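Re: [stirness-robotics] tidy-up task, where are we??

hi all, quick one before I lose signal on the train. Went through last night's stuff from the two arm cell and there is more to talk about than I thought. Elba P's mail is quoted at the bottom for anyone who missed it.

First, the black T-shirt problem. Wrist view, gripper finger nowhere near it, and the segmenter still says "one object" for the whole heap. Black shirt over the edge of the stripes, and whatever the green thing is on top of the pile. Look at how much of the view the dark shirt takes up.
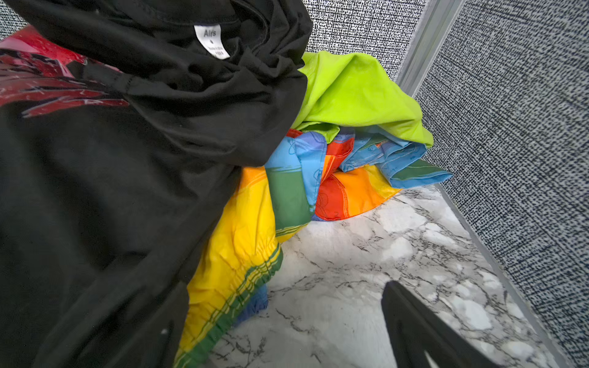
posted by Elba Carrasco
8 January 2022
to: stirness-robotics list

So my vote is we stop trying to label the whole pile and just label the top garment. One outline, one pick point, move on. If the collar shows, pick at the collar. We've got 570 labelled views now and I'd guess a good chunk of them need redoing, sorry, I know who did them (me, mostly).

Other thing. Rules for the Urnora round say clothes AND small household bits on the same floor, nothing cleared beforehand. So jars and pouch stay in. Please don't take them out to make the cloth runs easier, it makes the numbers look lovely and then we get there and have no idea what happens when a gripper comes down next to glass.

Cloth runs: left arm does the pick, right arm waits low by the pile. Grey cloth held by its top corner and the rest hanging down to the floor is the pose I want as the start of the fold, not the two handed stretch we had in July. Less to go wrong. Somebody tell me if the hold time in the script is still 80 ticks or if it got changed, I can't see the repo from here.

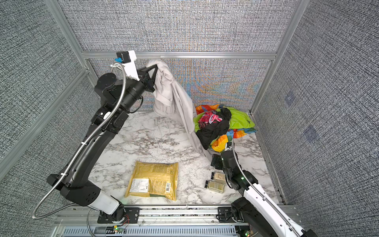

Elba Pereyra wrote back within the hour to say the hold is 80 in the main branch but 40 in the one Olivares has been running, and could we please, please merge before anyone records more, becuase half the runs can't be compared with the other half. Fair. I'll merge tonight. If you've got local changes to the hold or the approach height push them before I do, or they're gone.

Approach height, while I'm on it. We come in too flat on the heap. For the grey cloth on its own flat is fine. For the pile I want steeper, fingers down, slow for the last bit. Olivares can you try it with the left arm only and park the right one.

Jars. Grasp across the body, not the lid. A jar on its side wants the wrist turned to suit, so no fixed angle in the script any more, read it off the overhead. The yellow pouch is flat and I still don't have a good answer for flat. Pinch the edge? Push it to the wall and scoop? Ideas welcome, daft ones too.

This is the layout I'd like as our standard start, near enough: cloth dropped at the back, clothes in a heap right of it, pouch in the middle, jar to its right. Don't measure it out, the judges won't.
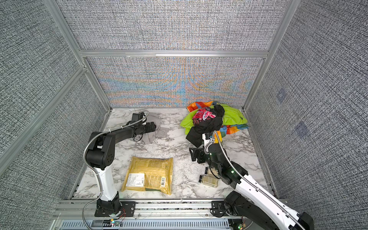

Is there any point in a standard start if the judges shuffle everything, Olivares asked, and wouldn't we learn more by chucking things in and pressing go. Bit of both I think. 16 runs from the standard start so we can compare branches, then chuck away. Write down which is which in the log, in words, not "run 3 new new final".

Also the finger pads want checking before the next session. And the sheet for lab slots is up, put your name down, evenings are going fast.

Right, nearly at my stop. Shout if I've forgotten anything

Elba C.

> From: Elba Pereyra
> Subject: tidy-up task, where are we??
>
> Hello everyone,
>
> I've lost track a bit. Could someone (Elba C?) send round
> where we are with the tidy-up task? I need it for the
> club report and also for my own sanity.
>
> Things I'd like to know:
> - are we labelling every garment in the pile or just the top one
> - are the jars in or out
> - who has which branch
>
> Also a first year asked me why we aren't using one big
> Kuka like the team next door and I said two small arms can
> hold a cloth and do something else at the same time. Hope
> that's the official line.
>
> Elba P.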